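Imprimir | Enviar por correo electrónico

4. Puesta en servicio de la cosedora Sellevum 115

4.1 Colocación de la máquina

1. Coloque la máquina sobre una superficie plana y estable. Deje 10 cm libres por detrás para el cable y el volante.
2. Compruebe que el interruptor general está en la posición 0.
3. Conecte el pedal a la toma inferior derecha y, a continuación, el cable de alimentación.
4. Ponga el interruptor en la posición I. El piloto verde se enciende y la aguja sube hasta su punto más alto.

PRECAUCIÓN: no acerque los dedos a la aguja mientras el piloto esté encendido. Para enhebrar, cambiar el prensatelas o limpiar el garfio, vuelva siempre a la posición 0.

4.2 Enhebrado y canilla

1. Monte el cono de hilo en el portacarretes y pase el hilo por las guías numeradas del cabezal.
2. Lleve el hilo por los discos de tensión con el prensatelas levantado. Con el prensatelas bajado los discos quedan cerrados y el hilo no entra.
3. Enhebre la aguja de delante hacia atrás y deje un cabo de 10 cm.
4. Introduzca la canilla en su caja de modo que el hilo se desenrolle en sentido antihorario.
5. Gire el volante hacia usted una vuelta completa y recoja el hilo inferior.

Nota: los conos Celtwood de 3.000 m requieren el portacarretes alto, que se suministra aparte.

4.3 Ajuste de la tensión

1. Sitúe el mando de tensión en 4 y la longitud de puntada en 3 mm.
2. Cosa una muestra en dos capas del mismo material que vaya a utilizar.
3. Si el hilo inferior asoma por la cara superior, reduzca la tensión medio punto. Si el hilo superior asoma por debajo, auméntela medio punto.
4. Repita hasta que el nudo quede oculto entre las dos capas.

Nota: los valores de tensión de esta guía proceden de las pruebas de Neelam Tyagi con hilo de poliéster. Con hilo de algodón, parta de 3,5.

4.4 Pespunte junto a cremallera

1. Monte el prensatelas estrecho Grerero y desplácelo hacia el lado contrario a los dientes.
2. Fije las solapas con cinta de doble cara de 2 mm. En polipiel no use alfileres – las perforaciones son permanentes.
3. Cosa la primera solapa a velocidad baja, desde el tope superior hacia el inferior.
4. Al llegar al cursor, detenga la máquina con la aguja clavada, levante el prensatelas y desplace el cursor hacia la parte ya cosida.
5. Baje el prensatelas y termine la línea. Cosa la segunda solapa en el mismo sentido, para que las dos capas no se desplacen una respecto a la otra.

PRECAUCIÓN: no cosa sobre dientes metálicos. Una aguja rota puede proyectar fragmentos.

Pespunte a ambos lados de una cremallera, en polipiel:

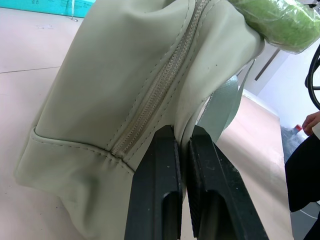

4.5 Limpieza después del uso

1. Ponga el interruptor en 0 y desenchufe la máquina.
2. Retire la placa de aguja y elimine la pelusa con el cepillo. No utilice aire comprimido.
3. Aplique una gota de aceite Dhillon en la pista del garfio y cosa un retal antes de guardar la máquina.

Imprimir | Enviar por correo electrónico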